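Minutes – Dondar Repair Circle, monthly meeting
Tue 2 January, back room at Preswood

I'm doing the minutes again because I was the one holding a pen. Loubna El-Sayed ran the meeting and we started a bit late – the kettle was on and people were still talking about the holidays.

October minutes: read and accepted. Somebody wants "Berrada" spelled right this time, so I've fixed it. Sorry!

Money: we have $677 in the account. Loubna would like to keep $80 of that back for thermal paste, screws and cleaning wipes, and we all said fine. The Hestance invoice is paid.

Desktop towers: this took up most of the evening (no surprise there). We talked through the Dell, the one with all the blue latches, and what order people should work in once the side panel is off. Loubna likes the case lying flat on its side so the whole board faces up at you, and I'm with her on that – it's so much easier to see the socket and the card slots. We agreed that the processor is a job for one person at a time, no leaning in to help, and that the power supply stays closed. No one opens a power supply, ever. It goes in the handout in big letters.

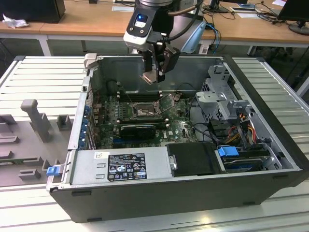
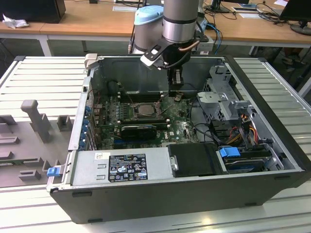
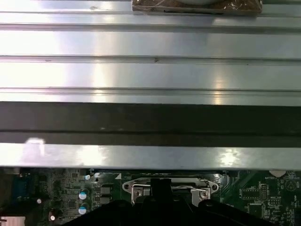

2 min read

There was a long back-and-forth about the socket. I wanted a rule that it never sits open while you go off hunting for a part, and Loubna said fine, but then the parts need to be laid out first. So we're doing both. Small parts stay in their clear wrap until they're needed, and drives get a sticky note before they leave their bay.

Cables came up too. I'm in favor of tying them back before you start, Loubna thinks it's a waste of ties. We left that one open.

Beginner night: we can take 20 people if we borrow chairs, and we have 6 screwdriver sets that are complete. I'll go through the odds and ends box and see if I can make up another one.

To do:
Loubna – write the handout, call Berrada about the chairs
Me – screwdriver sets, order paste and wipes, type this up (done!)

Next meeting is same room, same time, and Loubna is bringing the cookies.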